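Bolacha de trufa, toalha xadrez e uma tarde inteira de lanchinhos

19 de fevereiro de 2025

Faz tempo que eu queria escrever sobre a minha gaveta de lanches, que já virou duas gavetas e agora ameaça tomar conta da prateleira dos cereais também.
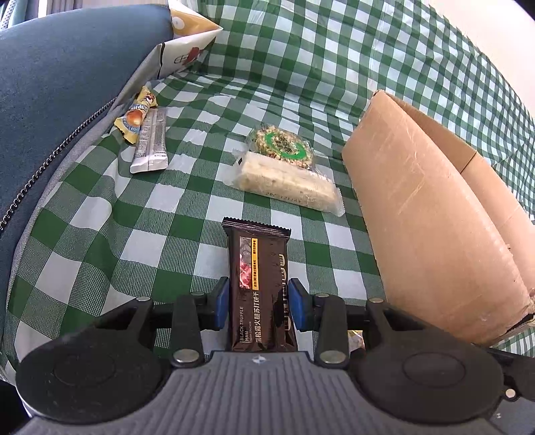 O de presunto com trufa negra, o mais chique da turma!

Começou com uma lojinha chamada Dindari, que abriu do lado da farmácia onde eu sempre passo. Entrei para comprar chá e saí com uma sacola cheia de coisa que eu não sabia nem pronunciar (e sem o chá, claro). Desde então volto lá toda semana, e de vez em quando espalho tudo em cima da toalha xadrez verde e branca para decidir o que vai para a mochila, o que fica em casa e o que eu finjo que vou dividir com a família.

O black truffle ham soda cracker é a minha aposta da vez. O pacotinho é marrom bem escuro, tem aquela cara de coisa fina, e eu comprei só por causa da palavra trufa. Sou fraca para essas coisas! No ano passado paguei 19 reais num saquinho de batata trufada que tinha gosto de batata, e mesmo assim caí de novo. Mas bolacha água e sal com presunto me lembra lanche de vó, então já vou com boa vontade.

Tem também uma barrinha clarinha de cracker, cheia de pontinhos escuros, numa embalagem transparente. Meu palpite é gergelim, mas pode ser outra coisa, depois eu conto. E o biscoito redondo, com a cobertura verde e marrom e a etiqueta verde em cima, é o que mais me deixa curiosa. Não leio chinês, então vou descobrir na mordida mesmo. Se alguém aí souber o que é, por favor, me salve nos comentários.

O chocolate da embalagem dourada e branca eu guardo para o fim, sempre. Regra da casa: primeiro o salgado, depois o doce, e quem inverter a ordem lava a louça. (Quase sempre sou eu que inverto.)

Agora, a parte da arrumação, que várias de vocês me pediram. Eu uso caixa de papelão comum, dessas de entrega, e não gasto um centavo com organizador. Já tentei umas cestinhas da Timham, lindas, 80 reais o jogo, e os pacotes finos escorregavam todos para o fundo. Na caixa eu ponho os retangulares em pé, tipo ficha de biblioteca, e os redondos vão deitados por cima para não esfarelar. O que é de levar na rua vai direto para a bolsa acolchoada azul, que tem zíper e aguenta bem o tranco do ônibus. Saquinho de salgadinho eu coloco por último, com a carinha para cima, porque amassado é tristeza.

Ah, e olhem a validade! Eu anoto com canetinha num pedacinho de fita crepe e colo na aba da caixa. Em abril quero fazer um post só com os doces, estou de olho numa caixa sortida da Lachance faz um tempão e acho que dessa vez ela vem.

Vou ali passar um café. A de trufa abre hoje, depois do jantar, e a barrinha clara fica para amanhã cedo.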